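Robotics Club: Fall Term Report

The robotics club at Perlow has moved its manipulation project into the curtained half of the lab, and the tables are now in regular use. Members who have not been down since September should read this before booking a slot.

The project has one goal this year, to get a two-armed robot to open and close small containers with lids. Last year's team worked on stacking blocks and found that the arm did well until anything had a hinge on it. Lids turned out to need two hands most of the time, one to steady the box and one to lift. The students on the project decided to build the whole year around that problem.

Most of the work so far is demonstration. A member sits at the table, takes a gripper in each hand, and does the task the way the robot would have to do it, with the jaws only. Each try is recorded and labeled afterward. We have 29 members signed up for sessions, and 17 of them have finished the training hour. The target for the end of the spring term is 2000 good demonstrations. At the start of December we had roughly 200, so more people are needed, mostly in the late afternoon. 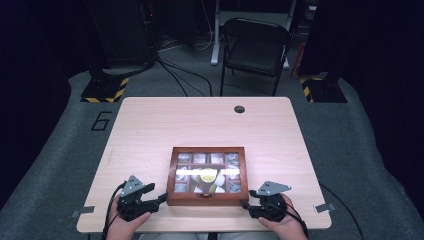 The glass-lidded box and the two hand-held grippers at one of the project tables.

Boxes with a clasp have been the slowest. The jaws are wide compared with a small clasp, and new members tend to push the box across the table while trying to get hold of it. The advice from the people who have done the most sessions is to place one gripper against the side of the box first and leave it there, then work the clasp with the other. Go slowly. A slow demonstration is fine, but one with a lot of regrasping usually has to be thrown out.

Glass lids are a separate problem. The overhead lights reflect in them, and the vision group has found that the software loses the edge of the lid when the glare runs across it. For now, please do not turn the box to avoid the reflection. The vision group wants those recordings too and is sorting them into their own folder, named Fundent after the old parts-sorting project.

A few notes for anyone booking a session:

Keep your wrists on or near the table edge between tries.
Check that the cables hang free on both sides before you start.
Write the table number in the log along with your start time.
Put the boxes back on the shelf closed.

The travel group is also looking for four members to go to the spring meet at Grullau. The entry will be a lid-opening run using the control program, Juška, which was rewritten over the summer. Sign-up is on the sheet by the lab door.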